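Schwerdtfeger Opens Orders for Zavmont Household Gripper Units, Publishes Planning Guide for Buyers
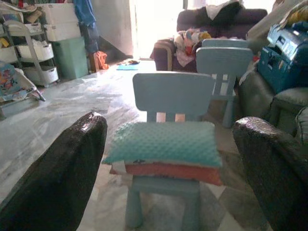
Wrist camera view between the two gripper fingers, with stacked pillows on a child's chair in a family living room.

PRELTSIDE, June 30, 2021 — Schwerdtfeger today opened orders for Zavmont, a two-finger gripper and wrist camera unit for robot arms that handle household goods. The company also released a planning guide for the labs, care providers and service firms that are working out what a household robot project will cost them over its first years.

Orders are being taken direct and through Trasex, which will handle leasing, spare parts and repairs. First deliveries are planned for December.

Zavmont is sold as a complete wrist unit: gripper body, two padded fingers, camera, mounting plate and cable set. It does not include an arm. Buyers who already own an arm will need to confirm payload and mounting pattern before ordering, and a compatibility sheet is included with each quote. Buyers who do not yet own an arm can ask for a joint quote through Trasex, which will list the arm, base and wrist unit as separate lines so that each can be approved or deferred without redoing the paperwork.

Homes and soft goods

The unit is meant for items found in ordinary homes, such as pillows, clothing, towels, toys and storage bins. These are a different purchasing problem from boxed goods on a conveyor. A pillow changes shape when it is held, two pillows stacked on a small chair can shift against each other, and a pile of clothes on a sofa has no fixed edge to grip. Floors matter as well. Polished tile throws back daylight from an open doorway, and a camera that works well under warehouse lighting may need different exposure settings in a room with one bright side.

Schwerdtfeger said buyers often price the arm carefully and leave the wrist unit, finger pads and site preparation for later. The planning guide asks them to price all of these together.

"The arm is the number everybody has in the budget already," the company said in a statement. "The questions we get in the second half of a project are about pads, cables, spare cameras and the hours it takes to set up in a new home. We would like those questions to come up before the purchase order goes out."

What the planning guide covers

The guide is a 60-page document with worksheets. It can be used with any maker's equipment, and the worksheets do not assume that a Zavmont unit will be bought.

The first section deals with the work itself. Buyers are asked to write down which items the robot will handle, where those items usually sit and what else is in the same space. Low furniture gets its own page. A child's chair puts an item well below counter height, and an arm on a fixed pedestal may not reach it at a useful angle. Moving to a lower mount after purchase can mean a new base, new cabling and another safety review.

The second section covers the rooms. It includes a walk-through form for doorways, floor type, rugs and mats, outlets, window light and the clear width between pieces of furniture. The form is meant to be filled in with the room as it is on a normal day. Schwerdtfeger advises against tidying up first. A storage cart, a stack of containers or a piece of clothing on the floor all affect where a mobile base can travel, and a plan drawn from an empty room will understate the setup time.

The third section is on running costs. Finger pads are a wear item. The guide provides a table for logging the number of grips per working day against pad changes, so that after the first few months a buyer can forecast from its own records. Fabric dust, pet hair and cleaning products all shorten pad life, and the guide recommends that a site with any of these set its first-year pad allowance higher than the standard one.

The fourth section covers staff time. It separates setup, supervision, cleaning and record keeping, and it asks who will do each one. Many first budgets put all four under a single line, and the guide suggests splitting them even if the same employee ends up doing the work.

The last section is a replacement calendar. Cables and pads come up first, then cameras, then the gripper body.

Purchase and lease terms

Zavmont can be bought outright or leased through Trasex for a fixed term. Leased units include pad replacement on a set schedule and one camera swap during the term. Purchased units carry a standard warranty, with an optional service plan that can be added at the time of order or before the first year is up.

Discounts apply to orders of 6 units or more. Schools and nonprofit research groups can apply for the same rate on smaller orders.

Each unit ships with 5 pairs of finger pads. The pads are black with a fine textured surface, and they can be changed with the hand tool supplied. No recalibration of the camera is needed after a pad change, although Schwerdtfeger recommends a short check grip on a known item before going back to regular work.

Pricing is by quote and depends on the mounting plate, cable length and service plan. Quotes are held long enough to get through most approval cycles, and Trasex will reissue an expired quote once at the same price if the configuration has not changed.

Buyers with money that must be committed in the current budget year may place an order now and schedule delivery for the following year. Storage is free until the agreed ship date. Invoices can be split between hardware and service where the two come from different accounts, but this has to be requested before the order is confirmed.

Pilot period

Before opening orders, Schwerdtfeger ran pilot units with customers in Preltside. Over the pilot period the units logged nearly 600 hours of work in lived-in rooms. Customers used them for picking up and setting down pillows and clothing, for moving small items in and out of open bins, and for recording camera views for later training.

Several changes came out of the pilot. The cable exit was moved to the back of the gripper body after it caught on furniture arms. The mounting plate screws were changed to a single size. The camera housing was given a removable cover so that the lens can be cleaned without taking the unit off the arm.

The pilot also changed the planning guide. The room walk-through form was not in the early draft. It was added after customers reported that they had allowed too little time for moving from one home to the next, particularly where furniture stood close together and the base had to be brought in through a narrow entry.

Not all of the requests made it into the first release. Customers asked for a narrower finger for reaching between stacked items, and for a lighter version of the gripper body. Schwerdtfeger is studying both and has not set a date for either. Buyers who expect to need a narrow finger should say so when asking for a quote. The mounting points on the current gripper body will be kept for any later finger set, and no new body will be required.

Spare parts

Trasex will stock finger pads, cables, camera covers and mounting plates at its Preltside warehouse. Cameras and gripper bodies will be held in smaller numbers, with loan units available to customers on the service plan while a repair is under way. Repairs outside the plan will be billed by the hour, with an estimate given before work starts.

Availability

The planning guide and worksheets are free and can be requested from Schwerdtfeger or Trasex. Printed copies will be sent on request to buyers who need one for a purchasing file. Orders for Zavmont are open as of today.

About Schwerdtfeger

Schwerdtfeger designs and builds grippers, wrist cameras and mounting hardware for robot arms used in homes and care settings. The company is based in Preltside.

About Trasex

Trasex leases, supplies and repairs automation equipment for small and midsize buyers, including research labs, schools and service firms.

Media and purchasing inquiries: Schwerdtfeger Press Office, Preltside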